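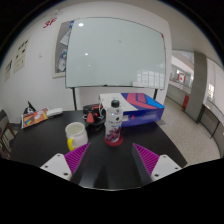

26 Jul 2024

I've been meaning to write about the summer robotics club for ages, and now we're far enough in that if I wait any longer I'll forget the good parts. So this is going to be long and a bit out of order!

Quick catch-up for anyone who only reads this blog for the bike repairs: I joined the student robotics club at Donddale in the spring, mostly to learn some soldering. There are seven of us who show up regularly. Our summer project is called Grirnon (it won the vote, I voted for something else) and the goal is to get a robot arm to tidy a table. Cups go where cups go, bottles go on coasters, and whatever is left gets moved out of the way. We're entering it in the Nerell student challenge in August, in the household tasks category.

What I didn't know when I signed up is how much of the work is done by hand. We collect our examples with a hand-held gripper. You hold it, you squeeze, the two fingers close, and a camera on it records what the fingers are up to. Do that over and over with the same handful of objects in different spots, and later the arm gets to learn from all of it. I love this. I spent a whole semester writing motion code that went nowhere, and now I get to pick up a mug and call it programming.

The fingers are my favorite part. They're a fin-ray style, all ribs inside, and when you press one against something round it curls toward the thing instead of bending away. The first time I pushed one with my thumb I made everyone else in the room come and do it too. Ours are bright magenta. I've been told that was the filament we had, and I've also been told it was a design decision, depending on who was in charge of the printer that day.

They're bolted onto white plates, and those plates are on version 7. Version 4 was the bad one. The holes were a hair too tight, so the screws went in at an angle and the left finger sat lower than the right. We recorded an entire afternoon with it before anyone checked! All of that got thrown out. Now there's a checklist taped inside the lid of the parts box, and "look at the fingers" is the first line.
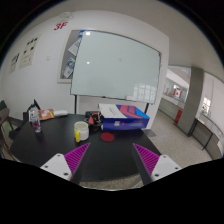

The mug is harder than the bottle, by the way. I would have bet money on the opposite. A bottle is the same from every side, so you come straight in and close. With a mug you have to decide what to do about the handle. Grab the body with the handle between the fingers and you'll probably fail, grab the rim and it swings, go for the handle itself and the whole thing tips unless you're really patient. We argued about it for most of a meeting and ended up with a rule: fingers on the body, handle off to the side, and if the handle is in the way you walk to the other side of the table. Walking counts as a strategy, I've decided.

Coasters bring their own kind of trouble. Setting something down on one sounds like nothing. But you have the gripper in your hand, your arm wants to drop the last inch, and a dropped bottle in the recording means the robot learns to drop bottles. So you lower it, wait a beat, then open. I count "one and two" under my breath and I've started doing it at home with my water glass.

A few other things I want to remember:

- Say out loud which object you're going for before you start. It sounds silly and it cuts the mix-ups way down.
- Move the clutter between rounds. Our first set had the same stuff in the same places the whole time, and the early model was basically lost when we shifted things over.
- Switch hands-on people often. My grip gets lazy after a while and I don't notice until I watch the playback.
- Slow is fine. Jerky is not.

We now have almost 3,000 recordings, which is a wild number to me considering each one is a person leaning over a table. I haven't done the most of anyone but I'm not last either.
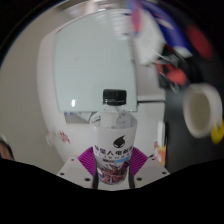
*Black-capped bottle between the fingers, label facing out.*

Training is a different story and I only understand pieces of it. We send the recordings over to Bagheri, our name for the old desktop that does the heavy lifting, and it hums away overnight. So far the arm can find the bottle and close on it pretty reliably. It lifts it well too. Then it carries it over to the coaster and sort of hovers there, like it forgot what it came into the room for. When it does finally let go I cheer every single time, and yes, I've been asked to tone it down during recordings of the playback - sorry!

The mug attempts are rougher. One run last week was beautiful, handle to the side and everything, and then the next five were a mess. Our current guess is that we don't have enough examples with the handle pointed toward the person. So that's the plan for the next stretch: mug, mug, mug, handle every which way.

After that we need to figure out how to get all our gear to the challenge. The arm fits in its crate, the monitor does not fit in anything we own, and I may be bringing it on the bus wrapped in my comforter. If you have a large padded box you don't need, leave me a comment!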